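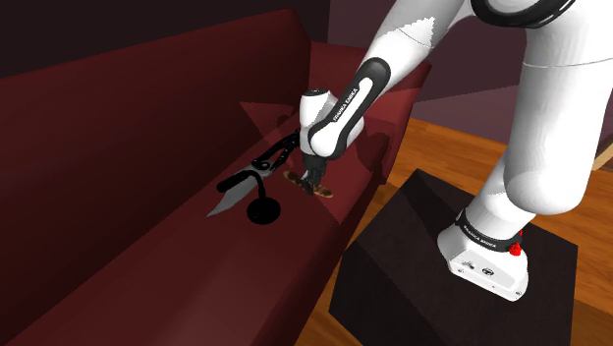
PROGRESS REPORTS / Planning software

Home | Projects | Reports | Contact

Barevari, update for May 2022

Short one, deadline for the demo build is close. Planner first. The couch scene now loads in the Draler simulator with the arm on its pedestal right up against the seat, and grasps low over the cushion get planned with the shears left where they lie. Collision margin was too fat before, so we cut it to 4 mm near soft furniture. Batch of 64 seeded runs goes overnight, takes about 2 hours.

Still open: backrest mesh is too coarse, and the wrist camera topic drops out on reset. Logging tool half done, docs not startd.

Spend on track. Need a decision on the second Skondusis licence by June pls.

Comments

hsieh_lab: Is the new margin set per object or globaly?

planning team: per object, in the scene file

reader2: Can we get the seeds too?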